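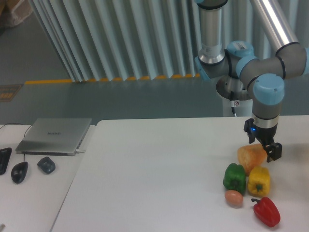

Catálogo dos moinhos de café Gundico fica disponível para consulta

1 de novembro de 2018

O inventário dos moinhos de café manuais fabricados pela Gundico pode ser consultado a partir de hoje, sem inscrição, na página da associação de colecionadores Grallow. São 1447 fichas, cada uma com o modelo, o tipo de fixação, o estado de conservação e, quando existe, o número gravado na tampa da gaveta.

O trabalho foi coordenado por Kadri Rebane, que coleciona moinhos de manivela há mais de vinte anos e já tinha publicado uma lista dactilografada dos modelos de parede. Essa lista circulou em fotocópias entre colecionadores e continha erros que foram passando de uma para outra. O mais conhecido era a atribuição à Gundico de um moinho com depósito de faiança azul que saiu, afinal, de uma oficina concorrente. O modelo foi retirado do inventário.

Das fichas agora publicadas, 728 dizem respeito a moinhos de parede e 709 a moinhos de mesa. As dez restantes são de moinhos de balcão com roda, feitos para mercearias, de que se conhecem poucos exemplares completos. Em quatro deles falta a roda ou a bandeja de recolha.

A Gundico começou como fundição de peças para fogões e passou aos moinhos quando um dos sócios comprou os moldes de uma casa falida. Não se sabe ao certo em que ano. Os livros de encomendas que sobreviveram começam já com a produção em curso, e o primeiro volume não tem capa nem as folhas iniciais. A datação dos modelos mais antigos continua por isso a fazer-se pela forma da manivela e pelo desenho do decalque.

Decalques são a parte mais discutida

A maior parte das correções feitas durante a preparação do catálogo tem a ver com os decalques. A fábrica usou pelo menos cinco versões da marca, e duas delas coexistiram. O decalque dourado com moldura oval, que muitos vendedores apresentam como sinal de antiguidade, aparece em moinhos com mecanismo de aço estampado, um mecanismo tardio.

Tobias Iwasaki, responsável pelas fichas dos modelos de mesa, explica que a confusão vem das reposições. A fábrica vendia folhas de decalques às casas de ferragens, que os aplicavam em moinhos repintados. «Um decalque antigo num moinho novo era coisa normal. Quem datar só por aí engana-se muitas vezes», diz.

O catálogo passa a dar prioridade ao parafuso de regulação da moagem. Nos primeiros modelos é de latão, com cabeça serrilhada. Depois passa a ferro niquelado com orelhas, e nos últimos é uma simples porca. As trocas também existem, mas deixam marcas na rosca que se reconhecem com uma lupa.

O caso do Sleiman

O modelo Sleiman, um moinho de mesa com caixa de nogueira e cúpula de latão, ocupa uma secção à parte. Foi vendido por catálogo e tinha fama de raro. O inventário reúne mais exemplares do que se esperava, quase todos com a gaveta substituída. A gaveta original tem o fundo encaixado em ranhura, ao passo que as de substituição têm o fundo pregado.

Em fevereiro, um Sleiman com gaveta original e caixa de cartão foi vendido em leilão por 3000 euros. O comprador, Vaughn Lyons, autorizou que a peça fosse fotografada e medida, e a ficha respetiva é a mais extensa do conjunto. Inclui o folheto de instruções, que recomenda moer uma mão-cheia de arroz seco para limpar as mós. A associação não aconselha a prática em peças antigas.

Lyons diz que não tenciona vender nem restaurar o moinho - a cúpula tem uma amolgadela que vai ficar como está. 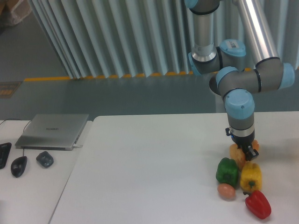
Braço robótico com garra preta, junto a uma mesa branca.

Livros de encomendas digitalizados em parte

Com o catálogo são publicadas as páginas legíveis de dois dos livros de encomendas da fábrica, cedidos por Loretta Mercado, neta de um antigo chefe de expedição. Os livros estiveram guardados numa arrecadação e têm manchas de humidade nas margens. As colunas de quantidades leem-se bem. As dos destinatários, escritas a lápis, nem sempre.

É por estes livros que se sabe que a Gundico forneceu moinhos sem marca a pelo menos três armazenistas, um deles em Graltlow. Esses moinhos foram incluídos no inventário apenas quando o mecanismo coincide com o dos modelos marcados. Os casos duvidosos ficaram numa lista separada, com as razões da dúvida.

Soledad Lindqvist, que fez a transcrição, pede a quem tiver faturas ou cartas comerciais dos mesmos armazenistas que envie cópia. Há um conjunto de abreviaturas nas encomendas, entre elas «m.c.» e «t.f.», que ainda não foi decifrado. A hipótese de «t.f.» significar tampa fechada foi posta de lado, porque a abreviatura aparece também ao lado de modelos de funil aberto.

Como enviar informação

Os proprietários de moinhos que não constem do catálogo podem preencher o formulário da página. Pedem-se quatro fotografias: frente, lado da manivela, fundo e interior da gaveta. A altura deve ser medida sem a manivela. Nos moinhos de parede interessa também a distância entre os furos da placa de fixação, que mudou quando a fábrica passou a comprar as placas fora.

A associação não faz avaliações nem indica preços, e as mensagens com esse pedido não terão resposta. As fichas novas serão acrescentadas duas vezes por ano, sem alterar a numeração das existentes.

Está prevista uma versão impressa, com os modelos de parede num primeiro volume. A data depende da revisão das fotografias, parte das quais terá de ser repetida - as de moinhos esmaltados a branco, sobretudo, ficaram com reflexos que tapam o decalque.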